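Filed under: Bench Diary, Grippers
2 min read

2023-06-09

Big day for grippers! Azucena Magaña drove the second Tiltar unit up from Gomesmont in the back of her hatchback (wrapped in a doona, bless her) and we finally got to put it up against the Cirkerau, which I've been cursing since May.

The rules are the same ones Osaze and I scribbled down last month. Paper bag, mixed soft stuff, reach in, grab one thing, lift it clear, drop it in the tray. 65 picks each, no fiddling with the bag between picks unless it falls over. Osaze Balogun wanted 400 and I told him he could stay back and do them himself. 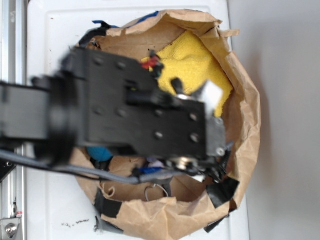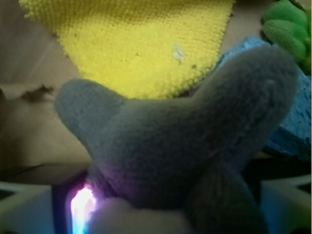 Yellow cloth and all, plus the usual plushies.

The Cirkerau went first and I'll give it this much, it closes fast. But it's got no feel for anything squashy. It either pinches a little tuft of fur and loses it halfway up, or it clamps down like it's cracking a walnut. 40 good picks. I had the force setting at 423 for the whole run, a number I found by fiddling and couldn't defend to anyone.

The Tiltar is slower, and its controller takes an age to wake up (long enough to make a cuppa, and I did), but once it gets going it's lovely! Softer close, and it'll hang on to a fold of cloth without bunching up half the bag with it. We didn't finish its 65 because the wrist camera feed started dropping out and Azucena had to be on the road before dark, so no score yet. I reckon it's ahead though. Osaze says reckoning isn't data. Fair enough, mate.

Things to sort before we go again: a longer camera lead, fresh tape for the bag, and somebody please label the two power supplies, they're the same colour and I nearly cooked one of them. I also want to try the wrist camera with its exposure locked. I think the auto setting is what's throwing the grasp detection off, but Azucena blames the cable and she's usually right about cables.

Leftover curry for tea, then bed.

7 comments | 12 shares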